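Galería: los botes de pelotas de la colección

Empezamos a guardar botes de pelotas de tenis sin ningún plan, como se guardan las latas de galletas de la abuela, y un buen día ya no cabían en el armario del club. ¡Y qué bonitos son! Los hay de metal con llave, de cartón prensado, de plástico con la etiqueta medio borrada por el sol... En esta página vamos reuniendo nuestros favoritos, con un par de líneas cada uno. Los originales están en la sala pequeña de Plornport, en dos vitrinas que nos montó la carpintería Rallden, y se pueden ver los miércoles por la tarde.

Por ahora tenemos 21 botes catalogados. Las fichas largas, con medidas y procedencia, están en el cuaderno azul que hay junto a la puerta (pedidlo sin miedo, está para eso, aunque la letra de algunas páginas tiene lo suyo).

El primero de la galería es de los modernos. Hay quien nos pregunta por qué mezclamos un bote de supermercado con las latas antiguas de Aubert, y la respuesta es que nos encantan todos. Además, los de ahora se tiran en cuanto se vacían, y dentro de treinta años habrá que buscarlos con lupa. 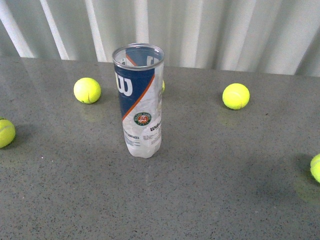
El diseño de los botes ha cambiado muchísimo y es de lo que más nos gusta hablar. Las latas viejas de Aubert llevaban un solo color y el nombre en letras doradas, muy serias, como de caja de puros. Luego llegaron las franjas en diagonal, y ahí ya nos perdemos de gusto: en este Wilson la raya naranja, finita, baja entre el azul marino y la parte clara, y con la W blanca encima tiene una fuerza tremenda. Fijaos también en el aro plateado de la boca, que es nuestra debilidad, y en cómo el amarillo verdoso de las pelotas salta al lado de tanto azul. El plástico de abajo está algo arrugado y blanquecino. Así se queda, en esta colección no se plancha nada.

Para la próxima tanda de fotos queremos sacar por fin las latas de Geler, una marca pequeña que vendía sobre todo a clubes de la costa. Tenemos dos, una con tapa y otra sin ella, y la de la tapa lleva un número de serie que pasa del 3000. ¿Significa eso que se fabricaron más de 3000? ¿O empezaban a contar desde el 1000, como nos dijo una visitante muy convencida? Si alguien tiene una Geler en casa, que mire la base y nos mande el número, por favor, ¡nos tiene intrigadísimos!

También buscamos tapas sueltas, de plástico o de metal, de cualquier color. Se pierden siempre antes que el bote y nos vendría de maravilla completar los que tenemos destapados. Se pueden dejar en el buzón del club, dentro de un sobre con una nota que diga de dónde vienen.

La página se actualiza cuando hay fotos nuevas. En agosto la sala cierra, pero el correo lo seguimos leyendo.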